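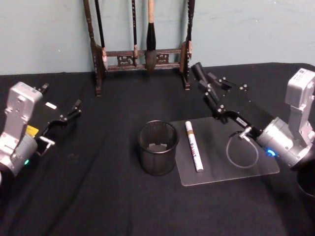 Rapport d'avancement intermédiaire
Projet Irklow - Caractérisation des fibres de lin recyclées pour non-tissés d'isolation
À l'attention de Bartosz Olszewski, suivi des conventions, fonds Westetti
Date de remise : 27/2/18

1. Période couverte
Le présent rapport couvre les travaux menés depuis la remise du rapport de démarrage, en novembre. Il porte sur les lots 1 et 2 de la convention. Le lot 3 (essais au feu) n'est pas ouvert.

2. Lot 1 - Approvisionnement et préparation
La filature Karaca a livré 385 kg d'étoupes et de déchets de cardage, en deux envois. Le second envoi présentait un taux d'anas supérieur à la limite fixée au cahier des charges et a été repassé au batteur avant conditionnement. Cette opération a décalé le planning de trois semaines. Les fibres ont ensuite été stockées en atmosphère normale d'essai jusqu'à masse constante.
Un échantillon témoin de chaque balle est conservé sous sachet étanche et référencé au registre matières.

3. Lot 2 - Nappage et aiguilletage
Trois formulations ont été retenues. La formulation A (85 % de lin, le complément en fibre liante bicomposante) donne la nappe la plus régulière. La formulation B se délamine au découpage ; l'aiguilletage a été repris avec une profondeur de pénétration plus élevée, avec un gain limité sur la cohésion. La formulation C, sans liant, reste à l'étude à titre de référence uniquement.
Le thermoliage a été réalisé au four à air traversant du site de Jondevness, à une consigne de 175 °C. Un écart de température entre le centre et les lisières a été relevé sur les premières laizes - la sonde côté sortie était mal positionnée. Les éprouvettes concernées sont exclues du dépouillement.

4. Écarts et risques
Le retard du lot 1 est en partie absorbé par la mise en parallèle des mesures de conductivité thermique et de résistance à la traction. La disponibilité du four reste le point critique : tout report de créneau décalerait d'autant l'ouverture du lot 3.
Les dépenses engagées restent dans l'enveloppe du poste matières. Un transfert du poste déplacements vers le poste sous-traitance est demandé pour couvrir le repassage au batteur ; le formulaire est joint en annexe 2.

5. Travaux de la période suivante
- fin des mesures de conductivité sur les formulations A et B ;
- vieillissement humide, formulation A seule ;
- rédaction du protocole d'essai au feu et transmission au laboratoire pour avis.
Le registre matières et les courbes brutes sont tenus à disposition sur demande.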